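What Name Goes on the Program?
A summer project report by Heriberto Nina
July 2019

Why I picked this

My friend graduated in June and the name they read out over the loudspeaker wasn't his. I mean, it was his legally, but no one at Avurthorpe High had called him that since sophomore year. Not his teachers, not the bus driver, not his own grandma (who I love, by the way, she made a banner). He walked across the stage anyway and shook the principal's hand, and the next day he told me he'd spent the whole walk thinking about his shoes so he wouldn't think about anything else.

So when I had to choose a topic for the summer civics project, I already had one. I wanted to find out who decides what name gets read at graduation, whether that person has a rule to follow, and what the school one town over does. I figured it would take an afternoon. Ha.

What I did

First I read both student handbooks, Avurthorpe's and Rukness's, front to back. If you've never done this, wow, there is a lot in there about parking. Then I wrote to both front offices and asked for any written policy on names at graduation, in the yearbook and on student ID cards. I also made a short survey and passed it around to recent grads and rising seniors from both schools, mostly through friends of friends and the bulletin board at Cù, the noodle place where half of us end up after practice anyway. I got 40 surveys back. Last, I sat down and talked with three people: a Rukness counselor, a retired English teacher from Avurthorpe who used to read the names, and my friend, who said I could write about him if I left his name out. Both the adults asked me to leave theirs out too.

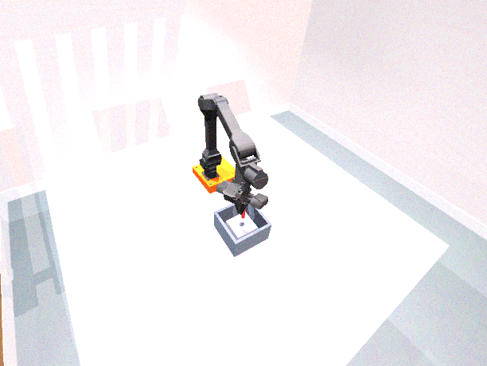
A robot arm reaching into an open box (computer rendering).

I kept the survey short on purpose. It asked whether the name you go by matches the one on your school records, whether you'd ever asked the school to use a different one, and what happened when you did. There was a big blank space at the bottom for anything else, and people really used it! One person drew me a diagram of the attendance system.

What the handbooks say

Avurthorpe's handbook doesn't mention graduation names at all. It says diplomas carry a student's legal name, and then it goes straight on to cap and gown fees. The front office told me the program and the reading list are printed from the same file as the diplomas, and that it's always been done that way. I asked if that was a rule or just how the file works. The woman on the phone was super nice about it and said she'd never thought about it, and that I should ask the district. I asked the district. As I'm writing this I'm still waiting.

Rukness has an actual page on it. Diplomas use the legal name unless there's a court order, same as ours, but for the program, the reading and the yearbook a student can fill out a form with the name they go by. It's due by spring break. There's a line for a parent signature if you're under eighteen, and that line turned out to matter a lot in the surveys (more on that in a minute).

What people told me

Of the 40 people who answered, 23 said they go by something other than the name on their records. Before you get excited, that includes every Mike who's a Michael, and one girl who has gone by Bug since kindergarten. I didn't ask anyone if they were trans or nonbinary because I didn't think it was my business, but a bunch of people brought it up themselves in the blank space.

The thing that surprised me was how differently the requests went. The nicknames just sort of happened. A Katherine told her homeroom teacher she was Kit and it was Kit in the yearbook, no form, no meeting. The trans students who wrote in (from Avurthorpe, mainly) described getting passed from the office to guidance to an assistant principal and back again. One wrote, "They said it would confuse the audience. My audience was my mom and my aunts." I've read that one out loud to a lot of people this month.

At Rukness the complaints were about the form. Two people said they never turned it in because of the signature line. They were out at school and weren't out at home, or they were out at home and it was going badly. The counselor I talked to knew about this and said it's the part she'd change first if it were up to her. She also said something I hadn't considered, which is that the program goes home and gets put on the fridge, so a school can out somebody by printing the right name just as easily as it can hurt them by printing the wrong one. She checks in with each student privately before anything goes to the printer.

The retired teacher had the best story. She read the names at Avurthorpe for years, off index cards, and each senior wrote their own card, with how to say it spelled out underneath. Whatever was on the card, she read. There wasn't a policy then either! The cards stopped when the office switched to printing from the records file, and she doesn't remember anyone discussing it.

What didn't go so well

My survey isn't scientific. It went to people I could reach, and the kind of person who picks up a survey about names at a noodle place probably already cares about names. I had more Avurthorpe answers than Rukness ones. I also worded the second question badly, so a few people thought I meant teachers and others thought I meant the office, and I couldn't go back and sort them out. And I was hoping to interview someone who was against changing it. The one parent who agreed to meet me on Drotley Street canceled, and I ran out of time to find another. I think the report is weaker without that.
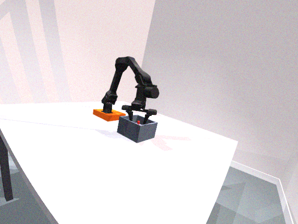
What I'd like to see happen

I wrote up a one-page request and sent it to our principal. It asks for the index cards back, basically. Every senior fills one out, Mikes and Bugs included, so that no one has to go stand in an office and explain themselves to get one. The diploma would stay the way it is for now, which my friend isn't thrilled about, but he read the page before I sent it and said okay.

I also asked for separate boxes for the reading and the printed program, after what the counselor told me about the fridge. And I left off the signature line. I expect to hear about that!

If the principal agrees to a meeting, it'll be in August before classes start, and two of the rising seniors from the survey want to come with me. I'm bringing the retired teacher's old cards. She kept a whole shoebox of them.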